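# Charity Bake Sale

A **charity bake sale** is a sale of homemade (or shop-made) baked goods where the takings go to a cause instead of to the baker. I look after the baking pages on this wiki, and this is the entry people write to me about most, so I've let it get a bit long and a bit personal. Sorry to the purists – the shorter stub is still in the page history.

You'll also see it called a cake stall, a cake sale or a bring-and-buy, depending on where you grew up.
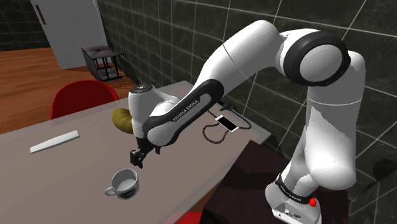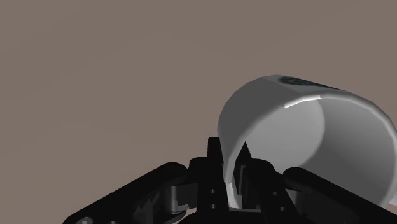

## How it works

The basic form hasn't changed much in my lifetime. Somebody picks a cause, a bunch of people bake, and everything goes out on a table with a price on it. In the older style each item is priced on its own, and you end up with a lot of coins and a lot of mental arithmetic. The newer style is "pay what you like," which I was very suspicious of until I tried it! Our June sale went over to it and we took nearly double what we had the time before.

A third version is the **pre-order sale**. Buyers pick a box from a list, pay up front, and collect at a set time. Carol Treloar ran the first one I ever baked for, out of her own kitchen, with 13 of us dropping off tins before 8 in the morning. Almost nothing was left over, and I've been a fan ever since.

## Bakery-led sales

Professional bakeries do this too, usually by choosing a single item and giving away what it brings in. Lulus, the place near me, does it with a cardamom knot – the cause changes, the knot doesn't. Rajput does something similar with nankhatai (a crumbly shortbread-type cookie made with ghee), and Imtiaz Kumarasinghe, who bakes there, once told me the donation batch always sells out ahead of the regular one even though it's the same dough from the same bowl.

There's some argument over whether these count as bake sales at all. Wajid Siddiqui has left two long comments on the talk page saying they don't, and that an entry on "benefit baking" should be split off. I go back and forth on it. For now they stay here.

## What sells

This section is mostly my own notes plus what other editors have sent in, so treat it that way.

- **Bars and brownies** go first. They stack, they wrap, and kids can eat them walking.
- **Whole loaves** do better than I expected, banana especially.
- **Layer cakes** look wonderful and sell slowly, unless you cut them. Cut them!
- **Savory things** are nearly always short. Vy Huỳnh brought scallion buns to one of ours and they were gone before I'd finished setting out the change.

Frosting is a gamble in warm weather. Buttercream slumps, and cream cheese frosting needs to be kept cold, so I leave both at home in summer and make something with a glaze.

## Labels and rules

Rules on selling home-baked food vary a lot from place to place, and many areas treat a one-off charity sale differently from a regular business. Check with your local health department first. Whatever the rules say, I'd label every item with the baker's name and the main allergens – nuts, wheat, egg, milk, soy and sesame at the very least.

## See also

- Cakewalk
- Cookie swap
- Jukari (community oven project)
- Worora Street Bread Week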